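Home > Guides > Skemosberg Folding Board > 4. Folding tops with a collar

4. Folding tops with a collar

This section is for sweatshirts, fleece tops and other thick tops with a stand-up collar. For T-shirts, please go back to section 3. For knitted sweaters with a deep neck, use section 5, because they stretch in another way.

You need:

The Skemosberg board, medium or large
A table that is bigger than the board on all sides
The flat weight from the box (the gray bag, 435 g)
The shelf ruler, or any ruler of 30 cm

Note: The board is made for adult sizes. With children's sizes the fold lines do not match, and it is faster to fold by hand.

4.1 Before you start

1. Wipe the table and let it dry. Thick cotton takes up dust very easily, also from a table that looks clean.

2. Close the zipper if the top has one. Empty the pockets.

3. Turn the top right side out. Put your arm in each sleeve up to the cuff and pull the cuff through if it is turned in.

4. Shake the top two times, holding it by the shoulders. Do not hold it by the collar. The seam of the collar is the weakest place on many tops.

Caution: Do not fold a top that is still damp in the seams. The collar and the underarm dry last. If you are not sure, hang it for one more night.

4.2 Laying out the top

Leave the board to the side for now. It comes in at 4.4.

1. Lay the top on the table with the neck pointing to the far edge and the bottom edge toward you.

2. Spread the collar open, so that both ends stand up and you can see the tag inside the neck. If the tag is folded under, pull it out and lay it flat.

3. Bring the sleeve on your left down beside the body, in a diagonal line from the shoulder. Do the same on the right. At this stage the sleeves may have creases.

4. Put both hands flat in the middle of the body and push the cloth slowly to the outside. Small ripples are normal in heavy cotton and you do not need to remove all of them.

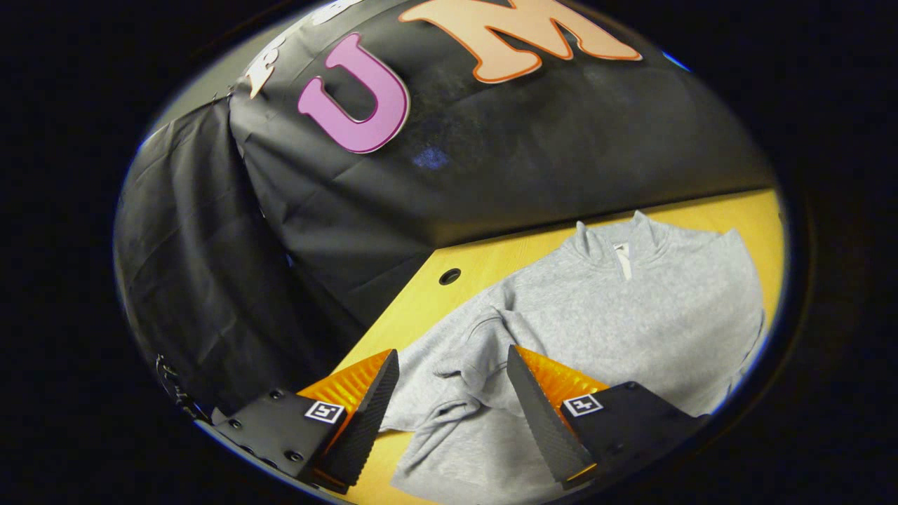 4.3 Sleeves and shoulders

The gray sweatshirt shows a common situation. The body is already mostly smooth, but the sleeve on the left still has a bunched part with deep creases, and lower down there is a rolled edge across the cloth. If you fold now, these places become hard lines, and they stay visible after weeks on the shelf. So the sleeve comes first.

1. Find the seam where the sleeve is joined to the shoulder. Hold it down with one hand.

2. With the other hand take the cuff and pull gently, away from the shoulder. Stop when the sleeve lies flat. Do not pull until it is tight.

3. Look for rolled edges. Put two fingers under the roll and open it from the inside to the outside.

4. Check the points of the shoulders. If one shoulder stands up in a small corner, press it down with your palm and move the cloth a little toward the side.

5. Compare the two ends of the collar. When one is higher than the other, the neck is usually turned. Take the top by both shoulders and move it until the ends are level.

Note: If your table has a cable hole, like the round black one near the corner in the picture, keep the board away from it. The board must rest on the flat wood with all its feet. A foot that stands in the hole can bend the hinge.

4.4 Folding

1. Hold the board by its two handles. Put it on the upper back of the top, which means that you must first turn the top over, face down. The upper edge of the board goes to the bottom of the collar, not over it.

2. Fold the right side over the board. Then fold the sleeve back down, along the outer edge of the board.

3. Do the same with the left side. The two sides may meet in the middle or lie over each other a little.

4. Put the flat weight on the sleeves and wait a moment. With thin tops you can skip this step.

5. Bring the bottom edge up to the line marked L on the board. For very long tops, use the line marked XL.

6. Take away the weight. Pull the board out toward the bottom edge, slowly, with one hand on the cloth.

7. Fold one more time in half and turn the top over. The collar is now on the upper side and at the front.

Caution: Keep your fingers outside of the hinge when you close the board. The hinge has a spring and closes faster than you expect.

4.5 The collar

Stand-up collars do not like to be pressed. Lay the two ends softly toward each other and leave the neck round. Do not put the flat weight on the collar. If it has lost its shape, see section 7, "Steaming small parts".

4.6 Stacking

Thick tops should be in stacks of not more than 16 cm in height. In higher stacks the lowest collar becomes flat. Turn every second top, so that the collars are not all on the same side.

In a Redura drawer of the low type, place the tops standing on the folded edge, one behind the other, with the collar up.

4.7 If something goes wrong

The fold opens again: The sleeve was not flat at the shoulder. Go back to 4.3, step 1.

The package is wider on one side: The board was not in the middle of the back. Use the neck tag to find the middle before you turn the top over.

The board does not come out: The cloth is caught in the hinge. Open the fold from step 5 and lift the board straight up. Do not pull.

Spare feet for the board have the order number 213. Please tell us the size of your board when you order.

Text: Ghada Nimri. Checked by Adhiambo Biwott, February.

Next: 5. Sweaters and cardigans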